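How Does the Cut Work in a Golf Tournament?

Most big golf tournaments last four days. Players go around the same 18 holes once each day, and each trip around is called a round. The first round is often on a Thursday.

Not everyone gets to play all four rounds. After the second round, the players with the highest scores have to stop. This is called the cut.

Remember that in golf a low score is good. Your score is the number of times you hit the ball, plus any penalty strokes.

Let's say the Grullow Open starts with 300 players on two courses. The rule is that the best 50 players, and anyone tied for 50th place, stay in. Loretta Marchetti has 143 strokes after two rounds. Vendula Hubáček has 147. The player in 50th place has 145, so 145 is the cut line. Loretta plays on. Vendula has missed the cut and goes home.

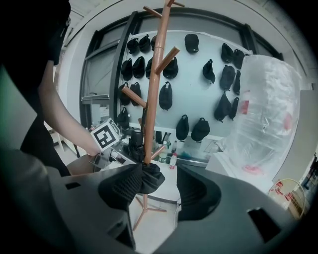
A wooden coat rack.

Because ties count, more than 50 players can make it. If six players share 50th place, 55 players go on to round three.

Why have a cut? Smaller groups can get around the course faster, and there are only so many hours of daylight. A tournament in February has even fewer -- the sun goes down early in many places.

Players who miss the cut usually win no money. Some tournaments pay them a little anyway -- it depends on the rules of that event.

Some tournaments have no cut at all. These often start with a small number of players, and everyone plays every round, even the person in last place.

Words to know
Round: one trip around all 18 holes
Stroke: one hit of the ball
Cut line: the highest score that still lets you keep playing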